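The rules on the wall

14th December

Our bench rules used to run to 283 lines. I know because I wrote most of them, in a binder, with tabs. Telmo Soler used the binder to level a monitor, and it did more good there than it ever had open.

So this fall we started over, with one sheet of paper and a marker. Ainhoa Valcárcel held the marker, which kept me out of trouble. We ended up with 5 rules for the two-arm table, and two of them are about cables.
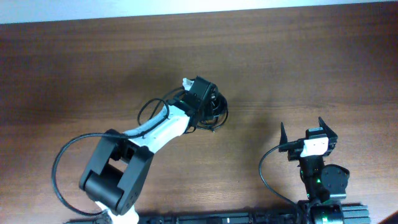

I argued against that. It seemed like a lot of space for cord when we had yet to say a word about speed limits. Ainhoa asked me to name the last three things that stopped a run at Rivas. Cable, cable, and me leaning on the stop button. I let it go.

The cable rules, as written: leave slack for the full reach of the arm, and keep spare loops out of the other arm's path. Then we have one person on the controls, hands off the table while the power is on, and a slow pass before any full-speed one. Telmo wanted a sixth about coffee. He was told coffee falls under hands.

I still read the real standards, and you should too, if you build anything that can pinch a finger. They're dry and mostly right. But they won't tell you who at Garport is supposed to check the slack before lunch. We put initials next to that one in April, when the old binder was still in charge, and it's the only line I copied over word for word.

The initials are mine, naturally.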